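4.2 Comparing the two controllers on the cube task

I'll admit I picked the puzzle cube for selfish reasons. It's cheap, it's rigid, and every face is flat, so if a finger lands in the wrong spot you notice right away. We had already tried softer objects in March, and I got tired of arguing with myself over whether a squashed sponge counted as a good grasp!

Both controllers drive the same five-fingered hand. The first one, Stistton, plans all the finger positions up front and then closes everything together. The second one, Femside, brings the thumb in early and lets the other fingers catch up once it feels some resistance. On paper that sounds like a small change, but the approach looks very different when you watch it from the wrist camera.
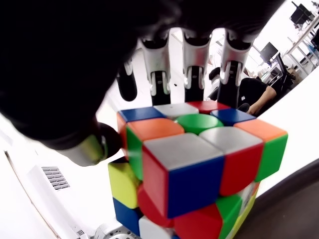
The trouble with an early thumb is that it can push the cube before anything is there to push back. I capped the thumb force at 6 newtons, which I found by plain old trial and error (a lot more error than I'd like to put in print). Below that the thumb dithered, and above it the cube tended to skate off across the table. Stistton doesn't need a cap like that, though it pays for it by being much pickier about where the cube starts out.

We ran 1232 attempts in all, split evenly between the controllers and shuffled so that neither one got all the fresh morning calibrations. The cube was turned to a new angle before each attempt. I didn't care which colors faced up, but I did leave it scrambled, because our pose tracker, Hoshino, gets confused when a whole face is one color.

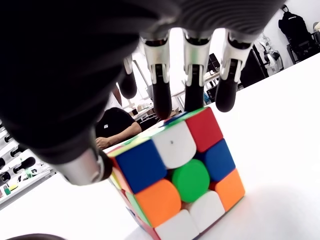 Timing was the other thing I wanted to pin down. The control loop gets a wrist image every 65 milliseconds, and that's slow enough for a fingertip to travel a fair distance between updates. Femside copes by trusting the joint sensors over the camera during the last bit of the approach. Stistton keeps waiting for the next image, and you can really feel the pause if you're sitting there for a few hundred of these.

For the final part of the comparison we used both arms and the head camera, with the views lined up as in Figure 3. The head view is wide enough to keep both hands in sight, so it's the one I used for scoring grasps.

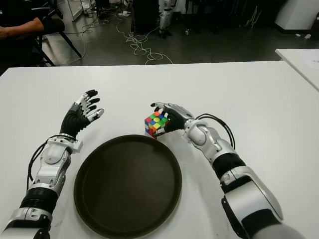

Figure 3. Two-arm setup from the head camera, with the right hand on the cube.

Would a simple two-finger gripper have done just as well here? For plain lifting, probably. We put the Jorkis parallel gripper through 300 lifts as a baseline and it was hard to beat, but it can't shift its hold on the cube without setting it down, and in-hand turning is where we want to take this next.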